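**From the Lodside newsletter, Sun 17 September**

## Trying out the Grurix hire service

Those of you who came to the July open evening will remember the long conversation by the tea urn about whether a small outfit like ours could ever make sensible use of a humanoid robot. Opinions were strong, and the biscuits ran out before we had settled anything. So when Grurix wrote to ask whether we'd like to try their monthly hire service at the reduced rate for small workshops, it seemed a good moment to stop arguing and have a proper go (and I did promise to write it up, so do put the kettle on, as I have never been good at keeping these short).

For anyone new to the newsletter, Grurix don't make robots themselves. They buy them in, fit them out with grippers and a sensor head, add their own teaching software, and then hire the whole lot out by the month with somebody on the end of a telephone. The plan we took is called Ritemton, the smaller of the 2 they offer. You get the robot, the cabling, a set of practice tasks and a weekly call in which they go through how things went and suggest what to try next. The larger plan adds a second robot and visits in person, and I'm afraid it would have eaten our entire budget by Christmas.

Our own wish was a modest one. We send out a great many small parcels, as you know, and the dullest part of the job is picking up little boxes from one end of a desk and putting them down in the right order at the other. It's exactly the sort of thing that makes your mind wander, and a wandering mind is how a customer in Rampersad Road came to receive three left-hand hinges. If a robot could take even a part of that off our hands, we'd all be very glad of it.

The practice work is nearly all done standing at a desk end, with both arms forward and the small white boxes with yellow labels as the things to be handled. I found it oddly absorbing to watch, and more than once I let my tea go cold over it.
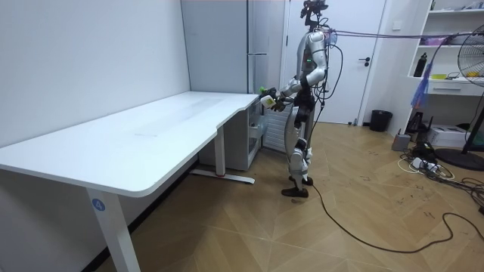 ### Getting it going

Setting up took us most of an afternoon. The instructions are written in plain English, which I was very grateful for, and they come as a proper printed booklet with nice big type. I would only say that the section on cables wants more room than it's given! There are a good many of them, thin purple ones running up to the head and black ones lower down, and you do need to think about where they will go before you start moving furniture. We thought about it after, and moved the furniture twice.

Teaching it a task is easier than I'd feared. You guide the arms through the movement using the Grurix controls, then do it again, and again, with the box in a slightly different spot each time. The booklet suggests 40 goes for a simple pick-up, and that sounded like a lot until we found it could be done comfortably in a morning with a break in the middle. After that you leave the software to chew it over and come back the next day to see what it has made of your efforts.

### How it has done so far

Very nicely on the small boxes, I must say. Once it had learned the pick-up it was steady and gentle, and by the second week we were trusting it with real orders as long as one of us stayed close by. It is slow, mind you. A person in no particular hurry will finish a tray in almost half the time, and anyone hoping for something brisk will be disappointed. But it's the same speed at five in the afternoon as it is first thing in the morning, and I can't claim that for myself.

Soft packets were another story. Anything in a floppy bag tended to be held by one corner and put down at a funny angle, and we gave up on the padded envelopes altogether. Grurix were good about this on the weekly call and told us straight out that the Ritemton plan is meant for boxes and firm items only. I do wish the leaflet had said as much, and they've promised to look at the wording.

The telephone help deserves a kind word. We rang 5 times in the first fortnight, mostly over silly things, and were never made to feel foolish for it. One of those calls was to ask how to turn down the start-up chime, which is a cheerful little tune that you will come to dislike.

### Would we carry on?

We have kept it for another month, and will decide properly after that. The cost is the sticking point. On our present number of parcels it doesn't quite pay for itself, although it would come much closer if we took on the Christmas card orders we've always turned away. If your own workshop sends out plenty of small, firm boxes and you have a bit of floor to spare, I'd certainly say it was worth a month's trial, and Grurix don't tie you in beyond that.

There will be a chance to see it at work on the next 4 Thursday afternoons, from two o'clock until we lock up. Please let the office know beforehand so we don't all arrive at once, and wear flat shoes if you can. Tea as usual, and I've ordered more biscuits.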